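August, bench notes, started at 3 in the afternoon with a large mug of tea

Back on the old Dell tower today, the one we've been calling Sildale (asset tag 1436, for whoever next has to find it in the Tukano spreadsheet). I've grown rather fond of it. It has come apart more times than any machine ought to, and it's still the nicest one we have for practising on, with plenty of elbow room once the side panel is off.

The job was the processor. I wanted to go over the steps slowly before writing them up for the Rellano group, as my last version skipped straight from "open the case" to "lift the lever" and confused everybody, me included when I reread it. So: tower down on its side on the slatted table, side panel away, then a good look at where the cables run before touching anything. They do like to drape themselves over the board — next time I'd like to try a loose tie on the thick bundle and see if it behaves.

Socket empty in all of these, and the retention bracket up in the first two:
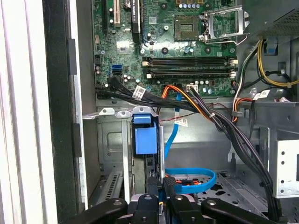
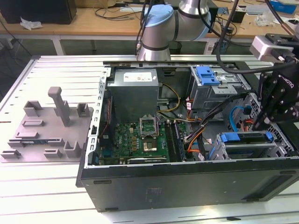
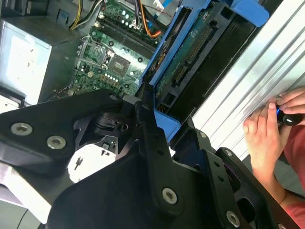

For the write-up, I think the socket deserves a page to itself. Hold the chip by its edges, find the corner mark, lower it straight down and don't slide it about. If the lever feels stiffer than you remember, stop and look again. I've allowed around 11 minutes for a first attempt, which may be generous, but I'd much prefer people to dawdle.

Still to do: find the small pot of thermal paste (last seen in the Sithole drawer), get fresh wipes, and print the checklist in a size I can read without my glasses.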